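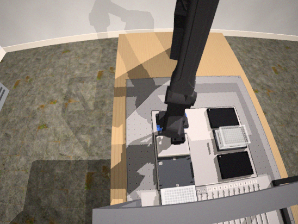 Page last changed: September 2026

Search the Lorkness pages Search Advanced

Gallery: hand-driven runs on the simulated plate bench

Lorkness is the bench-handling project at Bindemdale. The work is teaching an arm to move labware from one spot on a deck to another, and the teaching is done by a person driving the arm by remote control. The gallery covers the simulated bench. Pictures of the real bench are kept with the hardware notes.

The set has 1,430 driven runs in it. Another 119 were recorded and taken out, mostly for dropped plates, runs where the driver lost the link partway, and runs saved under the wrong task name. The ones taken out are still on the archive drive and can be asked for.

The arm comes down over the deck from the back of the table, and most of the driver's attention goes to the small area under the wrist. At this range the arm hides a good part of what it is working on, as it does at the real bench. Drivers learn to line up before coming down, then make only small moves once they are low.

How the driving is done

The driver sits at a desk with a Yeoh hand controller and one screen. Moving the controller moves the end of the arm. The trigger closes the gripper, and the thumb button freezes everything so the driver can put a hand back in a comfortable position and carry on. We scale the motion down, so a large hand move gives a small arm move. New drivers find this slow for the first hour and then stop asking for it to be changed.

The view on the screen can be fixed or switched by foot pedal. Most drivers leave it fixed during a pick and switch only on the way across. Runs with a lot of view changes were kept if the task was finished cleanly.

Each run starts with the arm parked and ends when the driver lets go and backs away. We do not trim the waiting time at the start. People doing training can trim it themselves, and a few have told us they would sooner have it left in.

The tasks

There are six tasks in the Lelavora task list, and every run belongs to one of them:

Pick up a plate and set it on another station
Lift a plate and put it back where it was
Turn a plate end for end
Move a block to an open part of the deck
Straighten a plate that is sitting off square
Go to a named station and hold still above it

The straightening task was added in May. Before that, a plate that started crooked was counted as a setup fault and the run was thrown out. Drivers kept fixing the plate and going on with the job, so we made it a task and moved those runs over.

The same deck layout is used for all six. On the right-hand side of the white deck there is a microplate between two black stations, and the middle of the deck is left mostly clear. Lighting is changed between batches. The shadow of the arm falls on the table and on the wall behind it, and we left shadows switched on throughout — they slow the rendering down, but drivers use them to judge height.
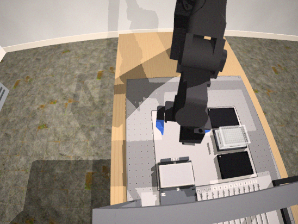

Gripper low over the white deck, with part of a blue object showing beneath it. Microplate and black pads at right.

Low work of this kind takes up most of a run. Crossing the deck is quick and drivers rarely have trouble with it. The last short drop is where they slow down, stop, freeze the controller, and start again. In the recordings it shows up as long flat stretches with small steps in them. We have left these alone. Smoothing them made the runs look better on a plot and gave worse results on playback.

The long gray beam across the front of the table is part of the view from this side. Drivers who want to see the front rack clearly should pick the overhead view before they start, as the beam covers some of it. None of the six tasks uses the front rack.

Notes for people driving

New drivers do 40 practice runs before anything is saved to the set. Practice runs use the block task first and the plate tasks later. Please do not skip ahead, even if you have driven another arm.

Come straight down the last part. Sideways moves close to the deck tend to push the plate, and a pushed plate makes the next pick harder.

If the plate slips, keep going if you can recover it within the same run. Mark the run "recovered" on the end screen. These are kept and are useful. If the plate is off the table, end the run and mark it "dropped."

Do not reset the deck in the middle of a run. The reset is recorded as a jump, and the whole run has to come out.

Write the view you used in the notes box. The log is supposed to pick it up by itself but misses the pedal switches when they come close together — we are working on it.

Using the pictures

Both pictures are renders from the Lorkness bench and may be reused in talks and class handouts with the project name given. Larger copies are on the Bindemdale file share in the gallery folder. The run files are in a separate folder, sorted by task and then by batch, and the column names are listed in the readme at the top level.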